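Bin cell notebook – gripper contact with back wall, cable loop snag
April 16, 2018
Entry by Wanting Kang

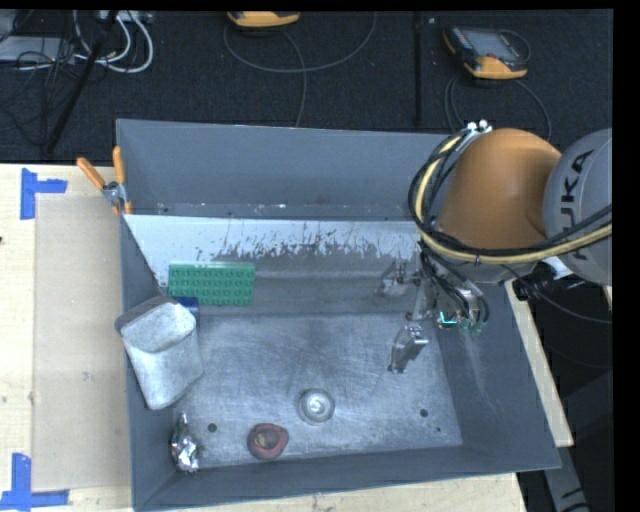

Cell went into protective stop at pick 858 of the overnight-style run. Planned length was 2,426 picks. Torque limit on axis 5, then a drive fault on axis 6 when I tried to clear it from the pendant. No damage to the arm that I can find. No person was inside the line. Gripper had nothing in it at the stop.

Writing this up in the order I did things, including the parts that went nowhere.

State at stop. Wrist low over the right side of the bin, one finger pointing left near the back slope, the other angled lower and toward the front. Light strip on the gripper still on, so the 24 V tool supply was fine. Item set was the mixed one (studded plate, foil, clear round piece, the pale container and so on). Nothing in the set is heavy enough to trip axis 5 by itself.

First guess was payload data. The new finger went on in February and I was not certain anyone had re-entered the mass and centre of gravity afterwards. Checked: they had been entered, and the tool number in the running program was the right one. Ran the load check with the fingers on and it agreed with the table. Ruled out.

Second guess was the grasp planner sending a pose through the wall. This one is partly true. The last commanded pose put the lower finger 71 mm further back than the safe volume should allow. The safe volume is defined off the bin frame, and the bin frame was taught before the bin was last moved. The tape on the table gives position at the corners on the left only, so the bin can rotate slightly and still look fine against it. Put a dial gauge on the front wall and jogged along it. It is skewed. Not by much at the front left, but it adds up toward the back right, where the gripper was working.

So the collision check was passing poses that were clear of the wall in the model and not clear of it in the cell. The strip of metal at the back of the bin is flaked and scratched and has been for a while. I had put that down to the items being dragged. I now think at least part of it is finger contact, but I can't separate old marks from new ones and won't try.

Third item, and the one that worries me more. Contact with the back slope explains axis 5. It does not explain axis 6 faulting on recovery. When I released and jogged the wrist by hand at low speed, axis 6 moved freely one way and loaded up the other way. The cause was the dress pack. The bundle and the hose loop around the wrist housing, and with the wrist rolled past 130 degrees the loop tightens onto the housing before the joint reaches its soft limit. At that point the motor is pulling on the hose. The soft limit was set for the joint, with no allowance for the cables.

The planner likes large roll angles for flat items near a wall because they give it more finger clearance. The studded plate is the worst for this. Going back through the log, most of the high-roll picks were on that plate or on the foil. The torque trace on axis 6 climbs over the session on those picks and not on the others. It was readable in the log well before the stop and we had no alarm on it.

What I did, in order:

Stopped the program and locked out at the cabinet. Tag on the isolator.
Photographed the cell before touching anything.
Checked the hose by hand for kinks and for softening. One flat spot on the inside of the loop, no leak at working pressure.
Checked every connector I could reach at the wrist. All seated. Did not unplug them.
Restored power, T1 only, jogged axis 6 both ways with the loop slackened. No fault.
Reset the bin against the table and reclamped it.
Retaught the bin frame from three touches on the rim. New frame saved under a new number. The old one is left in place and marked do not use.
Dropped the axis 6 soft limit to 110 either side as a temporary measure.

Clamping. The orange-handled spring clamp on the back left corner holds that corner and does very little for the rest. A bin of that size wants to pivot around a single clamp when it gets shoved from the far side. I have asked for a pair of fixed stops on the right side of the table, bolted through. Spring clamps can stay as a secondary. Hatent quoted on stops for the other cell last year and the drawing should still be usable with the hole spacing changed.

Hose. Vundix supplied the present one. I would like the next to be longer, with the clip moved back along the arm so the slack sits away from the wrist. Peng have a swivel fitting that may take the twist out altogether. It adds mass at the flange and the load data would have to be redone. Not decided. Keep the flat-spotted hose when it comes off, in case we want to section it.

Recovery procedure. This part was my error. The written procedure says to clear the fault, go to T1 and back the tool straight up. I cleared the fault and jogged in joint mode on axis 6 first to square the wrist, in the direction that tightened the loop. That is where the drive fault came from. The procedure is right as written but says nothing about which direction to turn the wrist, and in that position it is hard to judge from the operator side. I have added a line: look at the loop before moving axis 6, and if it is tight, move away from tight. If you can't tell, stay off axis 6 and lift in tool Z.

Also added: do not reach into the bin to pull the hose clear with drives on, in any mode. I did not do this but I did think about it, and the loop is close enough to grab.

Software changes needed, none made yet:

Roll limit in the planner to match the soft limit, so that it doesn't keep proposing poses the controller then refuses. At the moment each refusal costs a retry and the cycle time is poor.
Frame check at start of run. Touch two points on the rim and compare with the taught frame. Refuse to start if it is out by more than 3 mm. Vorier did something similar on their line and said the touch routine was quick enough to leave on for every run. I would be happy with once per session.
Warning on axis 6 torque trend per item type. Even a crude moving average would have caught this one.

Test after the changes. Ran 130 picks at 30 percent speed with the new frame and the reduced roll. No stops. Two refused poses, both on the studded plate against the back slope. Watched the loop the whole time and it did not close up on the housing. Raised to 60 percent and ran the same count again. No stops, one refused pose. I have not gone back to full speed and don't intend to until the stops are in.

Wear. Lower finger has a burr on the outer edge near the tip. Dressed it with a fine file. The other finger looks fine. Bin floor is covered in fine scratches but flat, and the straightedge sits down on it everywhere I tried.

Open points:

Is the safe volume on the other cell taught off a bin frame of the same age? Please check before it runs again.
Who changed the axis 6 limit from the delivered value, and when? The backup from February already has the wider value. I could not find an entry in this book for it. If it was you, add a note with the reason, even a short one.
Drive fault on axis 6 was logged with a code I have not seen before on this controller. Code and full log are in the cell folder under today's run. Sent to the integrator, waiting for a reply.
Brake test on axes 5 and 6 is due in any case. Will do both before the next long run and write the results here.

The remaining picks of the run are cancelled. Data up to 858 is kept, but anything with roll over 110 should be flagged before it is used for cycle time figures, as those picks were fighting the hose. Cell is limited to 60 percent and T1 recovery only. Label is on the pendant.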